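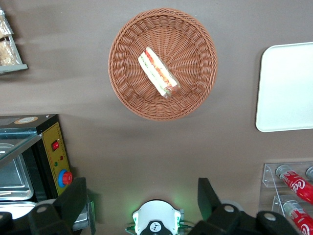 Lesezeit: 3 Minuten

Snacktheke im Pausenraum: häufige Fragen

Suchbegriff eingeben Suchen

Stand April, wird ergänzt wenn was dazukommt. Gilt für die Theke bei Fornow im Erdgeschoss und sinngemäß für die kleine am Standort Luik. Fragen an Rosângela Toledo, Durchwahl 217.

Wann ist die Theke offen?
Ab 7.30 Uhr bis 15 Uhr. Danach nur noch Riegel und Getränke, belegte Brote kommen um 15 Uhr weg. Auch die im Korb. Auch wenn sie noch gut aussehen.

Wo liegen die Sandwiches?
Im flachen runden Flechtkorb. Immer eingepackt, immer flach hinlegen, nicht stapeln. Der Belag rutscht sonst raus und die Folie geht an der Naht auf.

Kann ich mein eigenes Brot in den Korb legen?
Bitte nicht. Gab schon Verwechslungen. Eigenes Essen in den Kühlschrank in Raum 43, mit Namen drauf.

Was ist mit Brötchen und Gebäck?
Bleiben in der Tüte, im Metallständer. Tüte erst am Platz aufmachen, die Krümel kriegt man aus dem Ständer kaum raus. Aufbacken geht hier nicht, bitte nicht nachfragen.

Wofür ist das leere helle Tablett?
Zum Zusammenstellen. Sachen drauf, zum Platz tragen, Tablett zurück. Wer für mehrere holt, nimmt zwei. Von Hand spülen, nicht in die Maschine, die verziehen sich.

Wie wird das Stufenregal eingeräumt?
Das durchsichtige. Riegel nach oben, längs auf die Stufe, einer hinter dem anderen. Schachteln weiter unten. Kekspackungen an die Seite, die sind zu groß für die schmalen Stufen und schieben sonst alles runter. Ältere Ware nach vorne, neue nach hinten, wie im Laden halt. 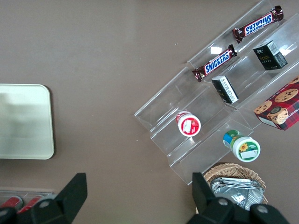 Snickers auf den Stufen, Schachteln und Kekse daneben.

Muss die Schrift nach vorne zeigen?
Wäre schön. Wenns mal verkehrtrum liegt, geht die Welt nicht unter. Wichtiger ist dass man das Datum findet.

Womit putze ich das Acryl?
Lauwarmes Wasser, Spritzer Spülmittel, weiches Tuch. Kein Glasreiniger, keine Scheuermilch, kein Küchenpapier (kratzt). Das alte Regal von Driltiseck ist genau daran kaputt gegangen, war nach einem halben Jahr blind. Klebereste von Preisschildern mit etwas Speiseöl anlösen, kurz warten, abwischen.

Und die Flechtkörbe?
Ausklopfen, mit trockenem Pinsel durch die Ritzen. Feucht nur wenns sein muss, danach auf den Kopf gestellt trocknen lassen. Nie in die Spüle legen.

Was kosten die Sachen?
Preisliste hängt an der Tür. Bezahlt wird in die Dose oder per Liste, am Monatsende rechnet Jaxon Morin ab. Wer über 20 Euro auf der Liste hat, bitte vorher ausgleichen.

Ich hab eine Allergie, wo steht was drin ist?
Auf der Verpackung. Deshalb nichts umfüllen und nichts auspacken! Für die Sandwiches liegt ein Ordner bei Rosângela, da stehen alle Zutaten vom Lieferanten (Otach) drin. Im Zweifel liegen lassen.
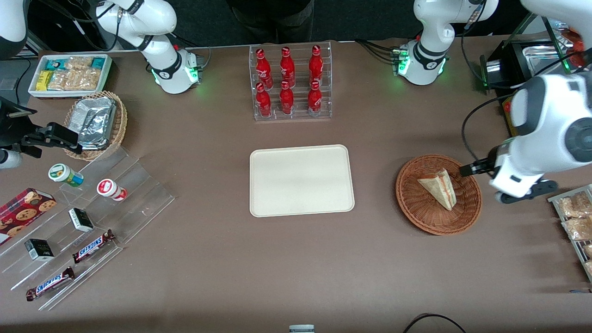 Rubrik: Getränke und Nachfüllen

Wie stehen die Flaschen?
Im zweistufigen Ständer, hintere Reihe höher als die vordere. Drei hinten, drei vorne, mehr passt nicht rein. Nicht reinquetschen. Etikett nach vorne. Nachgefüllt wird aus dem Lager, Raum 171, Kisten bitte dort lassen und nur die Flaschen mitbringen.

Wohin mit den Müsliriegeln?
Ins weiße Tablett, sortenweise. Gelbe zusammen, türkise zusammen, der Rest füllt auf. Darf ruhig voll sein, solange nichts über den Rand hängt.

Und was in Alufolie kommt?
In einen Korb, aber nicht in den mit den Sandwiches. Wir haben zwei, also getrennt halten. Zettel mit Inhalt dazu, von außen erkennt man ja nichts.

Es ist was ausgegangen, wem sag ich das?
Auf den Zettel an der Kühlschranktür schreiben. Bestellt wird einmal pro Woche, Sonderwünsche dauern etwas lännger. Leere Kartons gleich flachdrücken und ins Altpapier.

Kann ich die Theke für ein Meeting leerräumen?
Nein. Vorher Bescheid geben, dann wird extra was bestellt.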